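Looking after wooden boards (and all the little wooden bits)

I have far too many wooden things in my kitchen. Boards, spoons, trivets, a rolling pin with a wobbly handle, a salad bowl from a shop in Arnmont that cost more than I ever admitted to at home. For years I treated the lot of them terribly and then wondered why they went grey and furry, so these are the things I do now. None of it is difficult, and most of it takes less time than making a cup of tea.

Washing

Hot water, a drop of washing-up liquid, a soft brush, rinse, done. Do both sides even if you only used one, as a board that gets wet on one face and stays dry on the other is asking to bend. And please don't leave it in the bowl! I once left a lovely beech board soaking under the roasting tin overnight and by breakfast it rocked like a seesaw. It lives in the shed now and gets used for potting.

The dishwasher is a no from me, even for bamboo. I know people who do it and say theirs is fine. Mine split along one of the strips after a couple of goes.

Drying

Wipe it with a tea towel and stand it on its long edge, with air on both sides. I used to lean mine flat against the tiles and got a tide mark along the bottom that took ages to sand out. If you've got a juice groove, run a corner of the towel round it with your fingertip, all the way, corners too. Water sits in there long after the rest looks dry.

Onion, garlic and other smells

Half a lemon and a spoonful of coarse salt. Scrub with the cut side, leave for ten minutes, rinse. For beetroot I do it twice and then live with whatever's left. Bicarb paste works as well, though I find it leaves a chalky look on darker wood unless you rinse like mad.

If you chop a lot of garlic, the best tip I've got is to wet the board with cold water first. It seems to stop the juice sinking in quite so far.

Sanding

When the surface starts to feel fuzzy, I start with 100 grit, go over it again with 140 if I can find any in the drawer (120 or 150 would do just as nicely), and always go with the grain. Then I wipe it with a damp cloth, let it dry, and give it one more light rub. The damp cloth lifts the little fibres that would otherwise pop up the first time you wash it, and I skipped that step for years. If you want it silky there's 600, but for a chopping board that's showing off.

Oiling

Food-safe mineral oil, nothing from the salad cupboard. Olive oil goes sticky and then it goes rancid, and you will smell it every time you slice an apple. I've been buying the Truvano one in the squeezy bottle, and 50 ml does a big board and several spoons with some to spare. Warm the bottle in a mug of hot water, pour a puddle in the middle, spread it with an old sock, leave it overnight and buff off whatever hasn't gone in.

How often? I do mine in July and again just before Christmas, plus any time the wood looks thirsty.

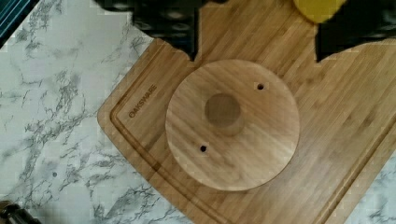
Small wooden pieces are the ones I always used to forget, and they dry out just as badly as the big stuff. Lids, coasters, little stands, odd discs and knobs, anything you'd normally shove back in the drawer. I do them on top of a board so the drips go somewhere useful, and the pale round piece on my bamboo Oaksware one is a good example of where to take care, with that round pocket cut into it and a small hole on either side. Oil pools in places like that and goes tacky. Use a cotton bud for the pocket, hardly any oil on it, and poke a twist of kitchen paper through any holes afterwards. Do the edges as well, as end grain drinks the stuff.

Worktops underneath

Put a sheet of newspaper or an old towel down first, especially if you've got stone or anything pale. I had a greasy ring on mine for weeks! Washing-up liquid and patience got it off in the end.

Oily rags

Don't scrunch them up and bin them if you've used linseed or any of the hardening oils, because they can heat up all by themselves. Lay them flat outside until they're stiff. I peg mine on the line with the socks and try to remember which are which.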